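Workshop Notebooks > Textile Finishing > Shrinkage Trials

December 2018
Entry by K. Bhatt. Copy to M. Rajput.

Subject: Repeat laundering of upholstery cover cloth, Esberg lot 91

The trial opened last week was continued in accordance with the Fellotard procedure. Twelve swatches were cut from the center of the roll, marked in the warp and weft directions, and conditioned overnight before the first measurement. Swatches from the outer turns were set aside — the selvage there had been creased in shipping and would not lie flat under the rule.

Drum speed for the final spin was set at 900 rpm throughout. Swatch 7 came out with its corner marks washed away and has been withdrawn. The marks on the others remain legible, but a different thread should be used for the next lot. Meenakshi Rajput has asked that it be a polyester thread in a dark color, and this is agreed.

Mean warp shrinkage after the third wash was 2.4 percent, against 1.1 percent in the weft. Most of the warp change came in the first wash. The limit in the Zevham order is 3 percent in either direction, so the lot stands within tolerance at this stage.
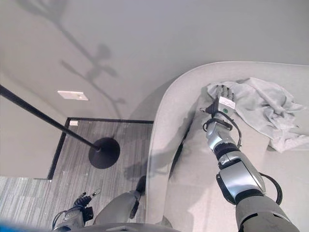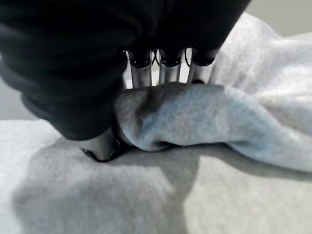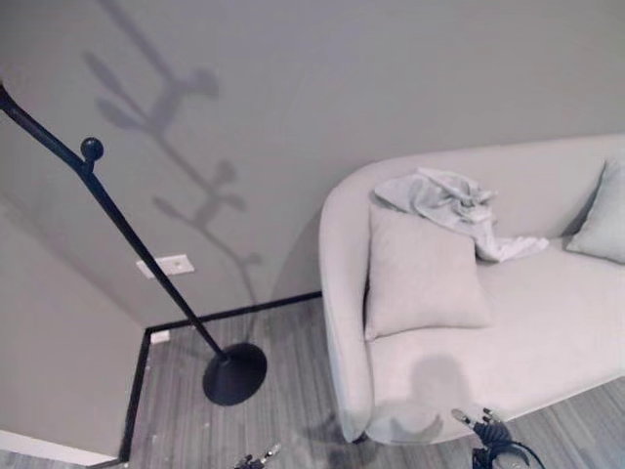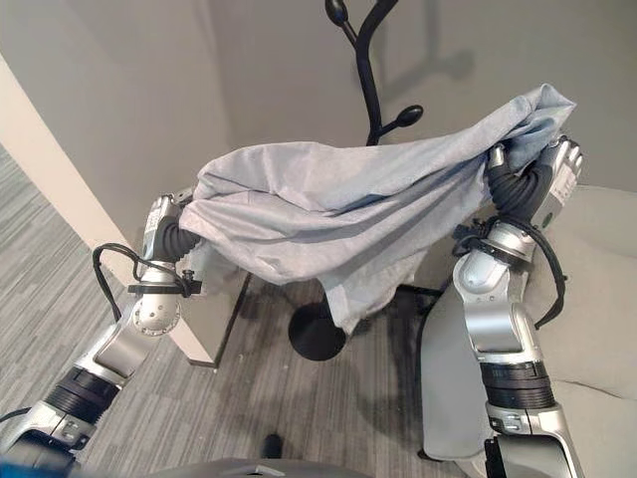
Light gray cloth on the bench (first picture); blue-gray cloth held between two grippers (fourth picture).

The abrasion test was begun on three unwashed swatches and stopped at 3000 rubs. Slight pilling was noted on one, none on the remaining two. Kanchan Bhatt and Meenakshi Rajput graded them separately and differed by half a grade on the pilled swatch; the lower grade has been entered.

The Mishra balance read high at the start of the morning and was zeroed twice. Weights recorded before the second zeroing are struck through on sheet 101 and must not be used.

Outstanding: fourth and fifth washes; seam slippage; reply to Zevham concerning the width of the second roll — their figure and ours do not agree, and the roll should be measured again without tension before any letter is sent.

Textile Finishing Workshop | Contact the notebook office | Back to top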